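The strawberry question

Every January I tell myself I won't buy strawberries until they're in season, and every January I buy them. I've been told that this makes me part of the problem. Fine. 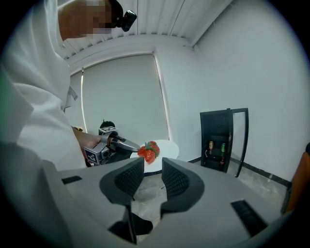
What set me off this year was a piece in the Flanstead weekly claiming that there is one correct way to store strawberries, and that if you do it their way they last for two weeks. Two weeks! I have never had a strawberry last two weeks in my life. I've had them go fuzzy between the store and dinner. The method, in case you missed it, is a bath in diluted vinegar, a spin in the salad spinner, and then a jar with a paper towel in the bottom. There was also a plug for a Lisano storage box with a vented lid, which I'm sure had no influence on the writer at all.

I don't like being sold a box, but I bought the berries and tried the rest of it. I did half in vinegar and left half alone in the carton they came in, on the same shelf of the same fridge. The vinegar half looked better on day three. By day five I had one soft one in the jar and four in the carton. By day six I'd eaten everything that was fit to eat, so I can't tell you a thing about week two. I suspect the person who wrote the article can't either. Who keeps strawberries for two weeks? What are they waiting for?

My friend Solomiia Demchenko thinks the vinegar is a waste of time and the drying does all the work. She may be right. She grew up with a berry patch and washes nothing until the minute she's going to eat it. I tried to talk her into running the same test with plain water and she said she had other things to do with her Monday.

Then there's the matter of the plate. I have read, more than once now, that strawberries should be served at room temperature on a flat white plate, one layer, leaves on. The room temperature part I'll accept. Cold strawberries taste like cold. Leave them out for 30 minutes and there's a difference, even with the big watery winter ones, though nothing is going to turn those into June berries. The leaves I'll accept as well – you get a handle, and they seem to hold up better that way than when you hull them early and they start leaking all over the place.

The single layer I thought was pure fuss. Who has the plate space? But I'll give them this one too, with some grumbling. In a bowl the bad one hides on the bottom and takes its neighbors with it. On a plate you see it and throw it out. As for the color of the plate, red looks nice on white, and it would look nice on the blue ones we had before the move. I don't believe anybody has ever enjoyed a strawberry less because of a blue plate.

What I won't accept is the huller. Someone gave me a Nnaji one a couple of birthdays back, a little spring-loaded claw thing, and it takes out a third of the fruit along with the stem. It's also a pain to clean. A paring knife does the same job faster, or the straw trick if you like the straw trick. I gave the huller to the rummage sale over in Broltotstead and I hope it went to somebody with more patience and bigger strawberries.

And the sugar people. A spoonful of sugar and wait, they say, and even bad berries will taste good. Well, yes. A spoonful of sugar will do that for cardboard. What you get is syrup with some limp red things in it, good on pancakes, and I've done it plenty of times with a carton I regretted. I just wouldn't call it fixing the strawberries.

I was also going to look into the balsamic vinegar and black pepper business, which a cousin of mine swears by, but I ran out of fruit and the next cartons at the store had white shoulders and no smell whatsoever. If you can't smell them through the holes in the lid, put them back. That rule cost me nothing and it's done more for me than the vinegar has.

So I'm drying them better, and I'm using the plate. The jar went back to being a jar for rice. If anyone has really gotten to day fourteen, I'd like to see the berries, and I'd like to see you eat one.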